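Stereleo Lendero hand-held gripper pair
Seen at the Pedberg open day

The Lendero is a pair of grippers you hold yourself, one in each hand, and use to show a robot how a job is done. Visitors at our open day got to see them at work up close, and what a lively afternoon it was! 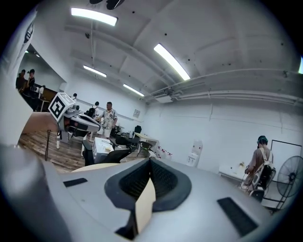
Page last changed: Sunday, November 28, 2021

Each gripper carries a white cube printed with black square markers, and the jaw has a soft rubber pad that gives you a good feel for small things. Tae-yang Choo ran the demonstrations - 16 of them, with 29 visitors signed up - and kept going well past closing time. Most people wanted a second turn (so did we).

The eyeglasses task was the favorite. It's fiddly, and it makes you think about how much your fingers normally do for you!

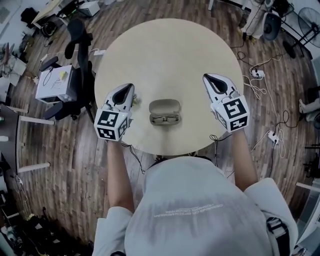

Lendero pair at the round table, with eyeglasses in their open case.

Sold as a set of 2. Demo slots last 30 minutes. The next open day is in March - ask for Nic Aodha at the Pedberg front desk.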